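Cable loop catching during bin picking in a shared workshop

Suha Zoubi

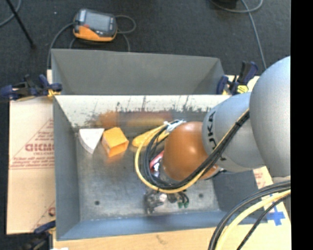
Our members wish to reach the corners of the metal bin without the cable loop touching the parts. What arrangement is advised?

Muthu Mudaliar
Please move the first tie farther back along the arm and shorten the loop in stages – test the full wrist rotation at low speed after each change. The clamps on the bin rim should also be entered as obstacles in your program.

Gaëtan Delorme
Use a smaller loop. We did so in June.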